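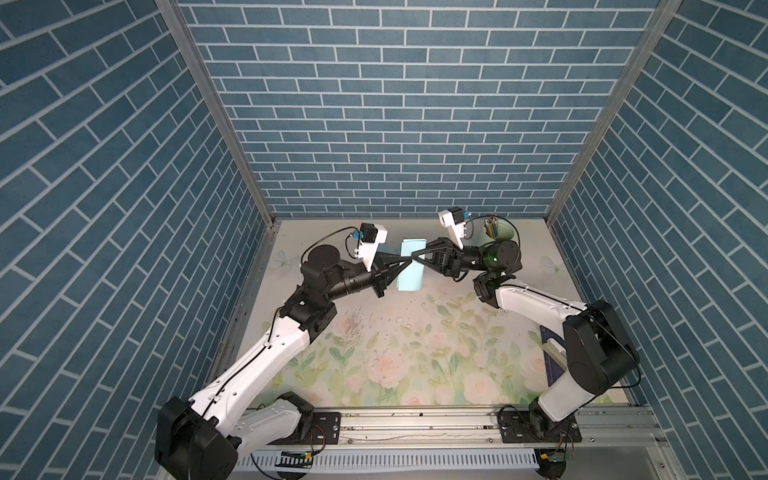

蓝砖墙配玫瑰底，贴完以后的样子。两只浅蓝蝴蝶，一左一右，颜色很淡，要找一找。

首页　相册　墙纸与花布　小角落　留言
搜索本站　请输入关键词　搜索
分类：小空间布置／墙纸／仿砖纹／碎花

蓝砖墙与玫瑰地：一个方格间的换装记

拖了好久的一页终于整理出来了！从去年November那批样册（册子封面上就这么印的，我懒得改成十一月，哈哈）寄到开始，我就惦记着给这个方方正正的小隔间换层皮。三面墙，一块底，面积不大，按理说一个下午就能弄完，结果光选花色就把我选晕了。这一页写得有点啰嗦，赶时间的朋友看看上面的图就行，想自己动手贴的，可以往下翻，我把选纸、裁纸、对缝的过程都记了一些。

【选纸】
墙纸是Pasden家的仿砖纹，石板蓝，白色勾缝。我一开始看上的其实是他家的红砖，样片拿在手里特别好看，有种老厂房的味道，可是往墙上一比就觉得闷，小地方压不住那么重的红。后来又试了灰砖，太冷清了，像还没装修完。翻到蓝的这一张，我当场就说，就它了！白缝很清爽，砖块的边也直，远看近看都舒服。

一卷29元，我买了2卷。第一卷够贴墙，第二卷是给自己留的后路，手残的人都懂。

底下那块花面是Bikier的，奶油色打底，粉玫瑰加绿叶子，花画得软软的，边上还有浅蓝的蝴蝶。我妈那一辈的桌布就爱用这种花，我小时候嫌土，现在看见就走不动路。最喜欢的倒还不是玫瑰，是那些像干草一样的细枝子，像铅笔随手勾出来的，淡淡地散在中间，旁边还有零零星星的深色小点。店里的图拍得太亮，这些细枝几乎看不出来，到手铺开才发现，惊喜了好一会儿。

【砖和花能不能放一起】
下单之前我在Pekstead的版块里发帖问过，回复分成两派。一派说砖纹是硬的，玫瑰是软的，两样都有图案，放一块儿肯定打架。另一派说没事，颜色能呼应上就行。我属于后一派，因为蝴蝶也是蓝的，虽说比墙浅了好多，总算有个亲戚关系。

贴好之后我还是很满意的。墙上的图案横平竖直，规规矩矩，底下的花怎么长都可以，眼睛不累。要是墙上也用花，我估计看两天就要头晕。要是底下用纯白，又太像样板间了，我不喜欢。

【裁纸】
先量再裁，这句话我说给自己听了很多遍，第一刀还是裁短了。仿砖纹的纸不能只量高度，要把砖的花距也算进去，不然左墙和后墙的砖缝一高一低，看着像地震过。我的做法是先裁后墙，以后墙的横缝为准，再拿左右两张去对。每张上下都多留一截，贴稳了再修边。

裁刀一定要换新刀片。旧刀片拖过去，纸边起毛，白缝那里尤其明显。我那把刀是从Pennington的工具摊上淘的，刀身很沉，握着倒是稳，配了一把40厘米的钢尺，短边正好一刀到底，长边就得挪一次尺子，挪的时候手别松。

【转角】
左右两面墙和后墙相接的地方，有两根银色铝型材立柱，角落的线条就靠它们收住了。我本来嫌它们太硬、太工业，还动过心思想用同色的墙纸包起来，样条都裁好了，比了比又放下了。银色夹在蓝砖中间挺利落的，包起来反而臃肿。后来有朋友问我是不是特意设计的，我就笑笑没说话。

转角这里有个小经验：纸不要硬折。我第一次图省事，想用一整张从左墙拐到后墙，折过去的地方鼓起一条，怎么刮都刮不平，最后还是揭下来分开贴。分开贴麻烦一点，可是每面墙都能单独对缝，贴坏了也只废一张，心疼得少一些。

【刮平】
刮板从中间往两边走，慢慢来。有气泡别急着戳，先把纸揭开一小段重新放下去，大部分都能赶走。实在赶不走的，用细针在白缝的位置扎一下，扎在蓝色上容易露点，扎在白缝上就不显眼了。这一招是我在第三个气泡上悟出来的，前面那些就当交学费吧。

底面我铺得比墙还小心，先摊开晾了一夜，把卷痕压下去。铺的时候我来回转了好几次方向，想让蝴蝶待在两侧，中间留给细枝子。转完了左看看右看看，又转回来一次，家里人说我比挑结婚照还认真。

【花了多少】
墙纸、花面、刀片、刮板，再加上运费，总共240元。里面最不值的是刮板，买的时候挑了个贵的，用起来和以前那个塑料的没什么差别。最值的是花面，我现在还想再买一块铺到书桌上，又怕看多了腻，先忍着。

【几个常被问到的】
有人问蓝色会不会显暗。我觉得还好，白色的砖缝帮了大忙，底面又是浅奶油色，上下一托就亮起来了。要是底下配深色，那可能真的会沉。

有人问砖纹是不是凹凸的。我买的这款摸上去是平的，图案印得有砖的样子而已。他家另有一款带浮雕，贵一些，也厚，转角更难伺候，新手还是先从平的练起吧。

还有人问花面脏了怎么办，半干的布擦一擦就好，别用钢丝球！我在旧的一块上试过，玫瑰直接秃了一片。

剩下的那卷蓝砖还立在柜子旁边，我最近老盯着鞋柜的背板看，量过尺寸，够用。等贴好了再开一页放上来，想看同款红砖和灰砖样片的，去“墙纸与花布”那一栏找，样片都在最底下。

标签：蓝色砖纹　玫瑰花面　蝴蝶　铝型材　自己动手
上一页　下一页　返回相册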